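Brevville library keeps its story line going into June

Families in Brevville who have grown fond of the library's telephone story line will be glad to hear it is staying open until the end of June, with new stories every evening and, on weekends, a longer one for the grown-ups as well. The line took 290 calls in its first 4 days – far more than the staff had dared to hope for!
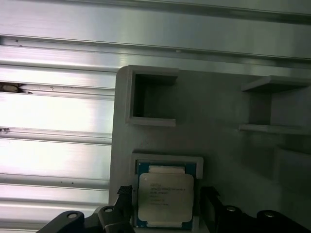

Calls are free from Brevville and Zurnville, and the bedtime story starts fresh at 7 p.m.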